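Futimow Two-Arm Cell — Walkthrough Checklist, Demonstration Recording
Tidy-up task set (litter to wastebasket)
Inspected 7 July 2026
Inspector: Rekha Kulkarni
With: Subbarao Nair (cell lead), Ilango Suvarna (operator)
Ratings: OK / FIX / STOP. Comments are mine. If you disagree, write underneath and initial it. Please don't edit mine.

Before power

1. Emergency stop within reach of the operator's seat — OK
Pressed it twice. Both arms dropped out both times. Subbarao says it gets tested before every session. The log has five entries for the last 20 sessions, so either the testing or the writing isn't happening.

2. Operator trained and signed off — OK
Ilango's sheet is current. Kavitha Thevar's is missing a signature on page 2 and she should not run the cell until it has one.

3. Base plates tight on the rail — OK
Checked by hand and with the wrench. No play on either one.

4. Rail clear of loose items — FIX
The rail is not a shelf. Anything lying across it can get knocked into the workspace or onto the boards below. I was told "it's been fine so far." That is what people say right up to the incident report.

5. Controller boards secured and covered — FIX
Both hang at the front with thin wires running up to the plates. I want a cover over each and some strain relief. A sleeve could catch those wires. Asked for this last October and got a nod.

Powered, arms holding position

6. Status lights match the chart on the wall — OK
The chart doesn't say what red and green together on a board means. Subbarao knows. The chart should know too.

7. Cables free through the full range of motion — FIX
Right arm, reaching to the back corner: the cable gets too close to the wastebasket for my liking. Either move the basket or clip the cable closer to the link. Ilango prefers moving the basket, but see item 12 before anyone does that.

8. Speed limit set for shared work — OK
Read off the screen, 50 percent. I'd like it locked with a password, and for the password to not be on a sticky note.

9. Arms can't reach each other at the wrist — STOP until answered
They can. Both grippers work over the middle of the floor, and the only thing keeping them apart is the operator paying attention. I'm told the learning system will "pick up" good spacing from the recordings. Maybe. It will also pick up every near miss we leave in the set. I want a software keep-out distance, or a written reason why there isn't one.

10. Item layout matches the sheet for this task — FIX
The sheet lists cans, cup, bottle and caps. The microphone isn't on it, and neither is the flat black case against the back wall. If they are meant as distractors, write them down. If somebody put them there and forgot, take them out and mark the affected recordings.
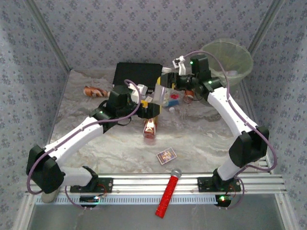

11. No sharp edges on the props — FIX
The crushed can needs a look before each session. Crushed aluminum splits, and people reset this floor by hand. Gloves are in the drawer and I have yet to see a pair on anyone. Swap any can that has a torn edge.

12. Reset between recordings follows the layout card — FIX
Watched four resets. Items went back to nearly the same places each time because that is quickest for the person doing it. I am not the learning expert here, but if the basket never leaves its corner, I don't see how anyone can claim the system has learned to find a basket. Subbarao Fernandes at Dosatton raised the same point in his review and was told more recordings would fix it. More of the same is more of the same.

13. Operator keeps hands out while arms are live — OK
Ilango is good about this. He stops, checks the lights, then reaches. Please have him show the others.

Records

14. Failed attempts kept and labeled — FIX
The folder holds 253 recordings. Every one I opened was marked "success," including one where the cup was knocked over and never picked up. I don't believe a label that has only one value. Have a second person go through them — someone who didn't record them.

15. Near misses written up — FIX
The form exists and the binder is empty. See item 9.

Overall: the single-arm tasks may continue. Two-arm recording waits for item 9. FIX items go to Subbarao Nair, and I'll come back to look at the cell itself. An email saying it's done won't close them.

Notes added below

S.N. — Item 9: the Butent controller has a keep-out setting. We turned it off because it froze the arms during handovers. Will try it again with a smaller distance.

R.K. — Then it was off on purpose and should have been in the log. Still STOP.

K.T. — Item 2: signed this afternoon, copy in the binder.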